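4장. 첫 천연 발효종 만들기와 관리

천연 발효종의 세계에 들어오신 걸 환영합니다! 3장에서 Skenura 발효 용기의 뚜껑과 패킹을 조립하셨다면 이제 제일 재미있는 부분이 남았습니다. 밀가루와 물만으로 살아 있는 발효종을 키우는 일인데요, 처음 며칠은 좀 심심하다가 어느 아침 반죽이 용기 위쪽까지 부풀어 있는 걸 보면 정말 소리를 지르게 됩니다. 저희 집필진도 다 그랬어요.

이 장은 처음 발효종을 만드는 분을 기준으로 썼습니다. 이미 키우는 발효종이 있다면 4.3으로 바로 넘어가셔도 됩니다.

4.1 준비물

- Skenura 발효 용기 본체와 뚜껑
- 통밀가루 또는 호밀가루(첫날용)
- 강력분(둘째 날부터)
- 염소 냄새가 나지 않는 물
- 1g 단위까지 재는 저울
- 실리콘 주걱
- 고무줄 하나
- 온도계(있으면 훨씬 편합니다)

첫날에는 꼭 통곡물 가루를 쓰세요. 흰 밀가루로도 시작할 수는 있지만 통곡물 쪽이 훨씬 빨리 깨어납니다. 호밀은 특히 힘이 좋아서 둘째 날부터 거품이 올라오는 경우도 많고요.

참고: 수돗물은 지역마다 차이가 큽니다. 염소 냄새가 느껴지면 넓은 그릇에 받아 하룻밤 두었다가 쓰세요. 그래도 냄새가 남는 지역에서는 생수나 정수기 물을 권합니다.

4.2 발효종 시작하기

1. 빈 용기의 무게를 재서 바닥에 유성펜으로 적어 둡니다. 본체만 587g이 표준이지만 유리 두께에 따라 조금씩 다르니 직접 재는 편이 좋습니다. 이 숫자는 앞으로 계속 쓰게 됩니다!

2. 통밀가루 40g과 물 40g을 넣고 마른 가루가 보이지 않을 때까지 섞습니다. 물은 손가락을 넣었을 때 미지근한 정도면 됩니다.

3. 용기 안쪽 벽에 묻은 반죽을 주걱으로 긁어내립니다. 벽에 얇게 남은 반죽은 금방 말라붙고 곰팡이가 생기기 쉽습니다.

4. 뚜껑을 얹되 잠금쇠는 채우지 않습니다.

주의: 발효 중에는 가스가 계속 나옵니다. 잠금쇠를 채운 채로 실온에 두면 내부 압력이 올라가 유리가 깨질 수 있습니다. 잠금쇠는 냉장 보관 때도 한 칸만 걸어 주세요.

5. 반죽 높이에 고무줄을 두릅니다. 얼마나 부풀었는지 한눈에 보여서, 키우는 재미의 절반은 이 고무줄에서 나온다고 해도 될 정도예요.

6. 24~26도 되는 곳에 하루 둡니다. 냉장고 위, 불을 켜지 않은 오븐 안(안쪽 등만 켜 둔 상태)이 무난합니다. 오븐에 넣었다면 손잡이에 메모를 꼭 붙이세요. 예열하다가 발효종을 구워 버렸다는 문의가 꾸준히 들어옵니다.

7. 둘째 날, 반죽을 40g만 남기고 덜어 냅니다. 강력분 40g과 물 40g을 넣어 다시 섞고 고무줄 위치를 새로 맞춥니다.

8. 같은 시각에 7번을 매일 되풀이합니다. 아침 7시든 밤 10시든 괜찮지만 날마다 크게 바뀌지 않는 시간으로 정하세요.

셋째 날쯤 잘 부풀던 반죽이 갑자기 조용해지는 일이 흔합니다. 초반에 활발하던 잡균이 물러나고 효모와 젖산균이 자리를 잡는 시기라서 그래요. 버리지 말고 계속 먹이를 주세요! 감수를 맡은 Mwajuma Rotich도 첫 발효종을 이때 버렸다가 두고두고 아까워했다고 합니다.

4.3 다 자랐는지 확인하기

먹이를 준 뒤 4시간 안팎에 부피가 두 배가 되고, 이런 모습이 이틀 이상 이어지면 빵을 구울 준비가 된 것입니다. 실내가 서늘하면 시간이 더 걸리니 시계보다 고무줄을 믿으세요.

냄새도 좋은 기준입니다. 요구르트나 잘 익은 사과 같은 새콤한 향이 나면 아주 건강한 상태입니다. 매니큐어 지우는 약처럼 톡 쏘는 냄새는 배가 고프다는 신호이므로 먹이 간격을 줄여 보세요.

물에 한 숟갈 띄워 보는 방법도 널리 쓰입니다. 다만 호밀 비율이 높은 발효종은 멀쩡해도 가라앉을 때가 있어 참고로만 보시면 좋겠습니다.

4.4 먹이 주기 비율

기본은 발효종, 가루, 물을 1:1:1로 맞추는 것입니다. 하루 한 번 먹이는데 다음 먹이 시간 한참 전에 이미 꺼져 있다면 1:2:2로 바꾸세요. 한여름 부엌에서는 1:4:4까지 올려도 잘 자랍니다. Krum Dimitriou의 Kondovis 빵 교실에서는 5월부터 비율을 올리기 시작하는데, 이렇게 하면 신맛도 한결 부드러워집니다.

참고: 물 양을 줄여 되직하게 키우면 발효가 느려지고 관리하기 편해집니다. 여행이 잦은 분께 추천해요.

4.5 작업 자리 정하기

먹이를 주고 반죽까지 하려면 저울과 용기가 함께 올라갈 평평한 자리가 필요합니다. 팔꿈치가 살짝 굽는 높이가 가장 편하고, 너무 낮은 자리에서 오래 반죽하면 허리가 먼저 지칩니다. 저울은 흔들리지 않는 곳에 두고, 가루가 날려도 괜찮도록 다른 물건은 되도록 한쪽으로 모아 두세요.

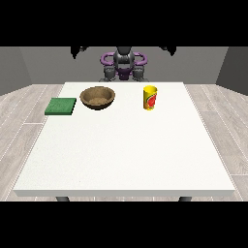
반죽을 시작하기 전에 저울의 영점을 다시 맞춥니다. 저울을 옮기면 1~2g씩 틀어지는 일이 꽤 있는데, 발효종처럼 적은 양을 다룰 때는 이 차이가 제법 큽니다. 용기를 올렸을 때 4.2에서 적어 둔 무게와 같게 나오면 그대로 진행하시면 됩니다.

직사광선이 드는 창가는 피하세요. 유리 용기 안쪽 온도가 생각보다 빨리 올라갑니다.

4.6 냉장 보관과 깨우기

매일 빵을 굽지 않는다면 냉장고가 정말 든든한 친구입니다.

1. 먹이를 주고 실온에 1시간쯤 둡니다.
2. 잠금쇠를 한 칸만 걸어 냉장고 안쪽 선반에 넣습니다.
3. 일주일에 한 번 꺼내 먹이를 줍니다.
4. 빵을 굽기 전날 꺼내어 실온에서 두 번 연달아 먹입니다.

위에 뜬 회색 물은 발효 중에 생긴 알코올과 수분입니다. 따라 내도 되고 섞어도 되는데, 섞으면 신맛이 조금 강해집니다.

주의: 분홍색이나 주황색 줄, 또는 보송보송한 곰팡이가 보이면 전부 버리세요. 그 부분만 걷어 내고 쓰면 안 됩니다. 용기는 뜨거운 물과 세제로 씻고 패킹은 빼서 따로 말린 뒤 다시 조립합니다.

4.7 덜어 낸 반죽 쓰기

매일 나오는 반죽이 아깝다면 뚜껑 있는 통에 모아 냉장고에 두고 일주일 안에 쓰세요. 단, 발효종을 시작한 첫 주에 나온 것은 먹지 말고 버립니다. 그다음부터는 활용할 곳이 넘쳐요! 파를 송송 썰어 넣고 소금 한 꼬집을 더해 부치면 새콤하고 바삭한 전이 되고, 팬케이크나 크래커 반죽에 섞어도 맛이 확 살아납니다. Dardo Troncoso의 크래커 배합은 부록 나에 실었습니다.

발효종으로 굽는 첫 식빵은 5장에서 이어집니다.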